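The lobby bin and the green promise

Our building got a letter in February from Cleredard, the firm that took over the cleaning contract from Teltex. Sorting would be easy from now on, it said. The small bins would go and one central station would stand on the ground floor of each tower, colour coded, with a screen. In its first month, we were told, the Distside tower "diverted" 3,377 items.

Diverted where? I asked, and got a brochure.

I've been putting things in bins for a long time and I have my doubts about any scheme that makes the bin harder to reach. People drop rubbish near where they finish with it. Put a small bin within a few steps and most of it goes in. Put a handsome station two floors down and you get cups on windowsills. Every office manager knows this, and still the small bin keeps losing to whatever is being sold that year.

The case for central stations is that they keep recycling clean. Maybe. I sat beside the one at Antal for a lunch hour and watched 20 people use it. Only 3 of them read the sign. The rest put everything in the nearest hole, coffee lids and all, and I can't blame them, as the sign ran to over a page.

What the letter didn't mention is labour. Small bins need someone to empty them and change the liners, and that person is paid by the hour. Take away the bins and you take away the hours — I suspect that is most of the saving, whatever colour the brochure is. If that's the plan, say so and let tenants argue about it.

I'd keep a small lined bin on the carpet, close to where people sit. 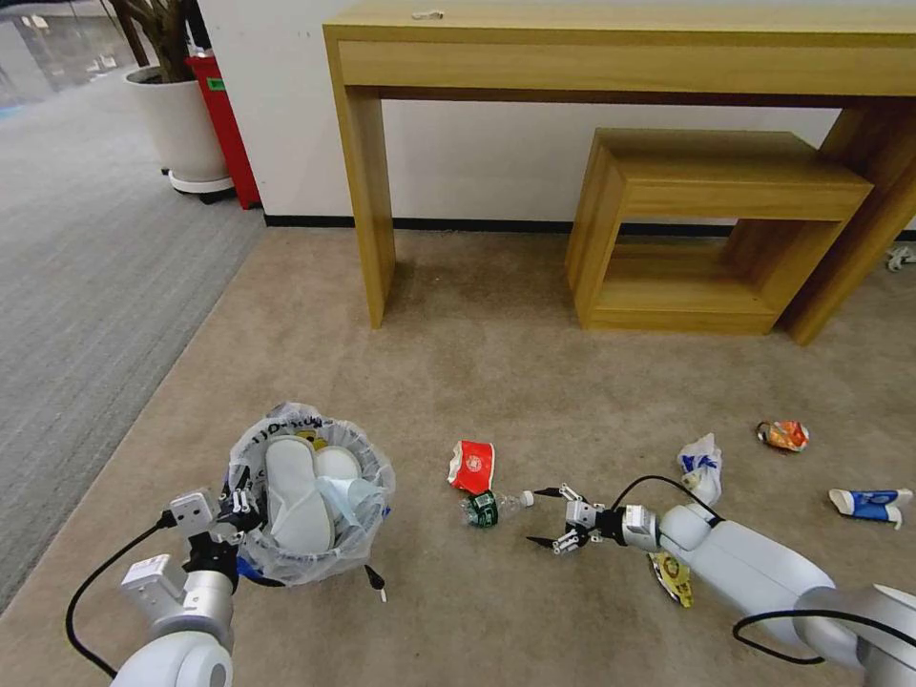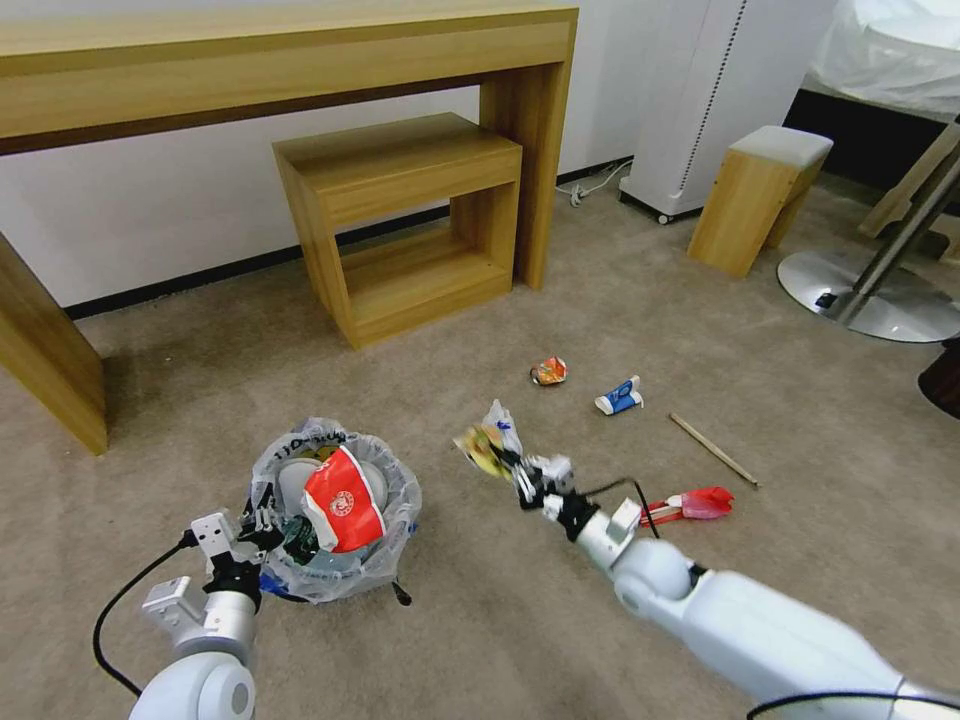
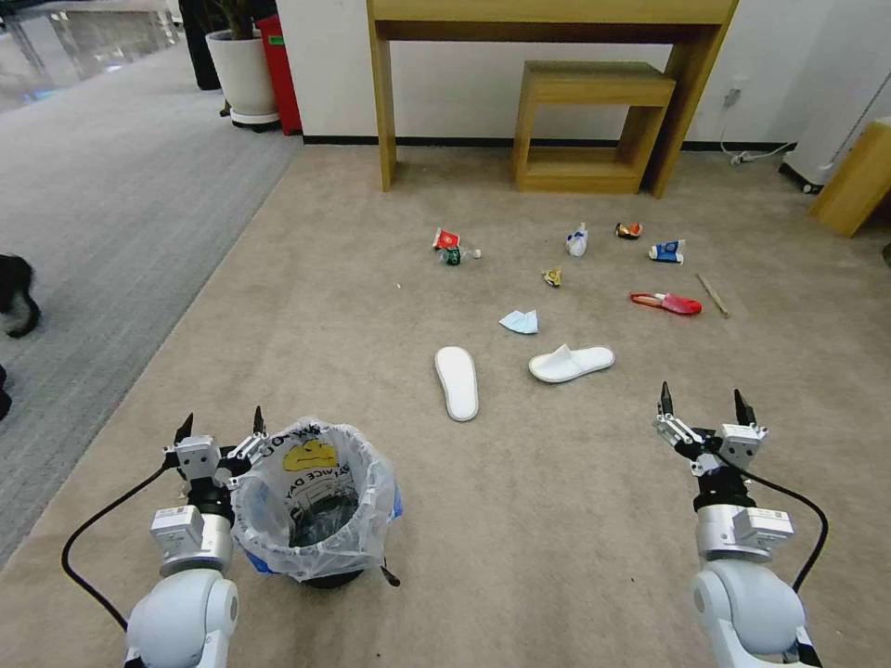 Ruth Horrocks wrote back after reading a draft of this to say I was being unfair, and that on her floor the paper stream had never been cleaner than in the month after the desk bins went. She did admit she now keeps a shopping bag hooked under her desk for apple cores.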